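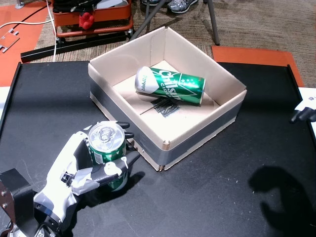
June, workshop notes, dye bench

Right, second go at the nettle and weld overdye, and I'm much happier with this one. The first batch came out the colour of old dishwater and I sulked about it for ages.

Started with 300 g of the Willow yarn, wound into 6 skeins with loose figure-of-eight ties (I tied them far too tight last time and got white bands all over the place). Scoured them in the big pan with a squirt of the plain washing-up liquid. Lots of grease came off, much more than I expected from yarn that's sold as ready to dye! Rinsed until the water ran clear, then into the alum overnight with the lid on.

Weld bath this morning. I used the dried stuff from the Dramilar sack, chopped up small and tied into a bit of old net curtain so I wasn't picking stalks out of the wool for a week. Held it at 40 degrees for the first stretch, then crept it up slowly. The ring on the left still runs hot, so whoever is on next, please use the right one. I've put tape over the left knob but it keeps peeling off in the steam.

The yellow is gorgeous – properly sharp, nearly lemon. I pulled two skeins at that stage and kept them as they are, partly for the sample book and partly out of greed.

The other four went into the nettle with a pinch of iron, and I do mean a pinch. Went in at 2 pm and I stood over them the whole time, lifting every few minutes. The green came up quicker than the Ugwu notes suggest, a mossy sort of shade with a bit of grey in it. One skein is darker at one end where it sat on the bottom of the pan. I might use that for the hat brim and pretend I meant it.

pH strips: we're down to the last few and they're all a bit suspect, the tub had been left open. More on the next Griltell order, please, and another bag of alum while we're at it. Also the small sieve has a hole in it now (me, sorry).

Things to try: a longer soak with no heat at all, and a dip in washing soda after the weld to see if the yellow goes any brighter. I'd like to do a set on the grey fleece too, there's 26 g of it spun up in the drawer and it's only gathering fluff.

Skeins are on the line by the back window, out of direct sun. Please leave them be until they're bone dry, then labels on before anyone winds them. The leftover nettle bath is in the lidded bucket under the sink and it pongs, so open it outside.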